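Both wrist cameras on the Illora cell needed their zero offsets redone after the cable sleeves were replaced. I work from the left arm first. Home it, power down, reseat the connector, power up, then close the gripper on canvas at low force and read the finger gap. The tote bag is a good test piece. The cloth gives, and a bad offset shows as a gap that keeps changing.

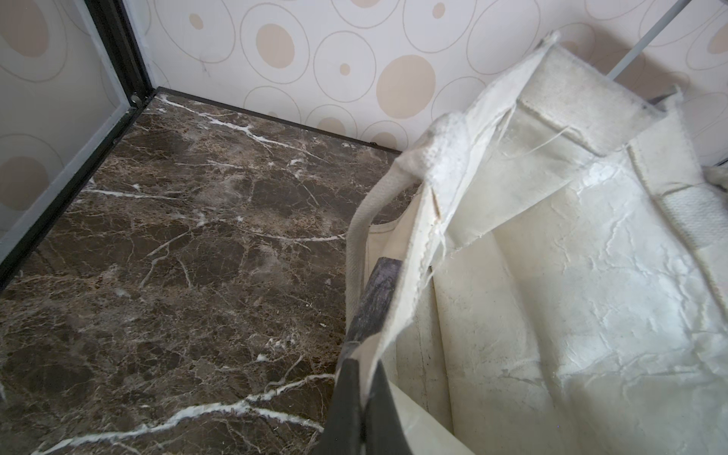

Yolotzin Robles wrote in to say that she zeroes on a steel gauge first and leaves cloth for the end, as a worn pad can hide an offset of 2 counts. Fair point. I now do both.

With the gap stable, I check finger clearance over the bag opening and the turquoise basket – the straps are what usually catch.

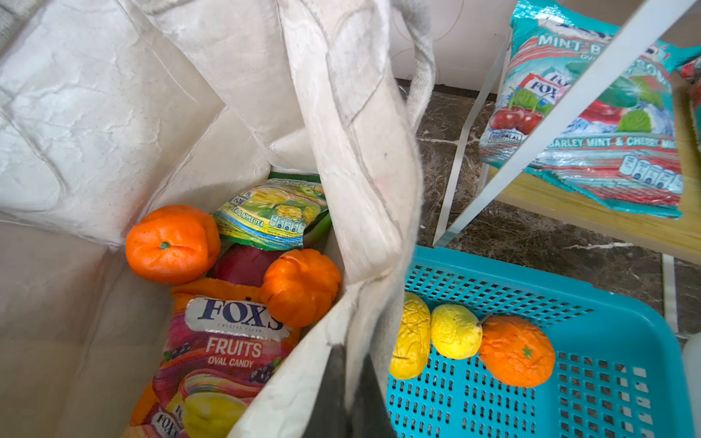

Right arm

Same order, with fruit in place of cloth. I set the force limit to 19 and leave the speed at 36 percent until the cable loop above the gripper has been checked through full wrist travel.
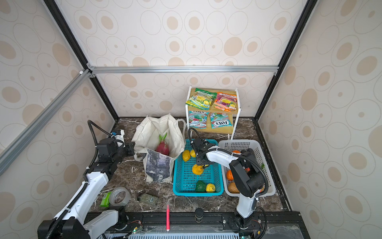 If the loop pulls tight anywhere, I move the clamp back one hole and run the travel again. The offsets go in the Masari log under entry 1213, one line per arm.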